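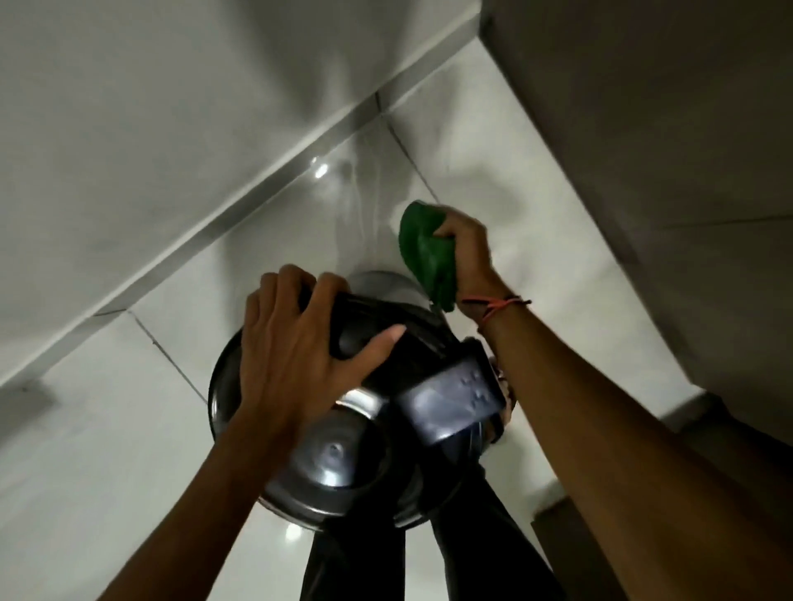

Beaux livres, cartes et vues aériennes : les garder en état sans vivre dans un musée

Mis en ligne le 21 janvier 2018 dans Trucs de maison

Le beau livre de paysages se reçoit en cadeau, se feuillette une fois et pèse ensuite sur une étagère jusqu'au déménagement. Le mien s'appelle Les Côtes de Trollport, éditions Vester, 61 planches en couleurs et un poids de parpaing. J'y tiens, ce qui m'a obligé à apprendre deux ou trois choses.

Debout ou couché ?

Couché, dès que le format dépasse celui de l'étagère ou de la raison. Un gros volume debout finit par tirer sur sa reliure et le bloc de pages descend doucement vers la planche. Deux livres l'un sur l'autre, pas davantage. La pile de sept sur la table basse fait très bien dans les magazines, où personne ne lit celui du dessous.

Le soleil

Il mange les dos, en commençant par les rouges. Regardez votre bibliothèque en face de la fenêtre : si toute une collection a viré au saumon, le mal est fait. Pour le reste, un rideau suffit. Évitez aussi le mur du radiateur et le mur nord de la chambre du fond, celui qu'on sait humide et dont on ne parle pas aux invités.

La poussière

Livre bien fermé, tenu tranche de tête vers le haut, on passe un pinceau large et doux du dos vers la gouttière. L'aspirateur, oui, avec la brosse, à puissance minimale, et jamais sur une reliure qui s'effrite. Pas de chiffon humide sur les tranches. Les jaquettes plastifiées supportent un tissu à peine humide, les autres ne supportent rien du tout.

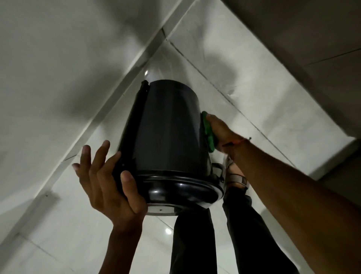
Coup d'éponge sur la poubelle à pédale.

Les cartes pliées

Ma carte Aoun de la vallée d'Iltden, au 1/1000, tient par l'habitude. Si la vôtre se déchire aux plis, laissez le ruban adhésif dans le tiroir. Il jaunit, il bave, puis il se décolle en emportant un hameau. Prenez du papier japonais et de la colle d'amidon, posés au verso, et laissez sécher sous un buvard et un dictionnaire. Les dictionnaires attendaient cela depuis Internet.

À plat, la carte se range dans un carton à dessin, avec une feuille de papier non acide de chaque côté. Roulée, elle ira dans un tube large. Les tubes étroits donnent des cartes qui se referment sur la main comme des plantes carnivores.

Les tirages de vues aériennes

On les prend par les bords, mains propres et sèches. Au dos, crayon à papier tendre, sans appuyer : le stylo-bille finit par se lire de l'autre côté, en relief, au beau milieu de l'estuaire. Notez le lieu tout de suite. Vu du ciel, un champ de betteraves ressemble à un autre champ de betteraves, et la mémoire de famille n'y change rien.

L'odeur de cave

Enfermez le livre, entrouvert, dans une grande boîte avec une coupelle de bicarbonate qui ne le touche pas. Comptez une semaine, parfois deux. S'il y a des taches duveteuses, isolez-le dans un sac et demandez l'avis d'un relieur avant de le remettre à côté des autres. Le mien, rentré de la cave en novembre, sent encore un peu la pomme de terre.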